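Engate Opens Planning Service for Plants Buying Their First Gripper Cells

Simulation trials and a fixed-price budget review now come before any hardware order

Engate, which plans and supplies automation equipment for small and mid-sized factories, is opening its cell planning service to all customers from October. The service covers the period before a purchase order is signed, when a plant has to decide how many cells it needs, what the grippers must be able to hold, and how much money to set aside for fixtures, spare parts and training.

Until now the work was done only for customers who had already committed to a full line. The first plant to go through it without that commitment was Velletti, a maker of wooden drawer parts and small furniture fittings. Velletti brought a list of 388 part numbers and a budget that had been drawn up two years earlier. The planning team sorted the parts by size, weight and surface, and set up simulated trials for the ones that looked hardest to pick.

"The old budget had one line for robots and nothing for what goes on the end of them," said Mariama Mensah, who leads the service. "Finger pads wear, and parts change. We put those costs on the first page so that the plant manager sees them before the finance department does."

Trials are run in simulation first. Engate models the gripper and the work surface, then tries different approach angles and finger spacings. For Velletti the team ran 2,624 simulated picks over 10 working days. The results went to the customer as a table listing each part, the gripper setting used and whether a standard finger would do.
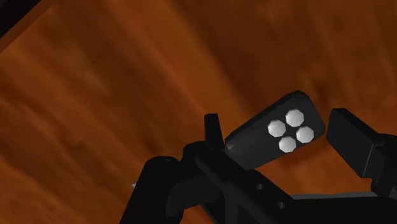

Rainer Kramer asked at the Velletti review whether a plant could trust a simulated pick enough to sign for hardware on the strength of it, and said he would want at least one physical trial on his own parts before releasing any money. That step is now part of the standard package. Customers send in a box of parts after the simulation stage, and the hardest of them are run on a test cell at the Engate workshop. Differences between the simulated and physical results are listed in the final report – including the ones that do not favor the equipment on offer.

The report gives three budget levels. The lowest covers a single cell with standard fingers and manual loading. The middle level adds a second set of fingers and a parts feeder. The highest includes a spare gripper, a service contract and operator training for two shifts. Each level shows the purchase cost and the yearly running cost on separate lines.

Velletti chose the middle level and moved the spare gripper to the following year's budget. Its order is for two cells, with installation planned in stages so that the existing hand-loading stations can stay in use during the changeover.

The planning service is sold at a fixed price, and the fee is credited against any equipment order placed within 60 days of the final report. Customers are free to take the report to another supplier. Plants that already own grippers can book the simulation stage alone – drawings of the existing fingers are needed in that case.

Bookings are open now. Pascal Rieger handles scheduling and can send the parts list template and a sample report on request.

About Engate

Engate plans, supplies and services handling equipment for factories in the wood, plastics and light metal trades. It offers cell planning, installation, operator training and spare parts.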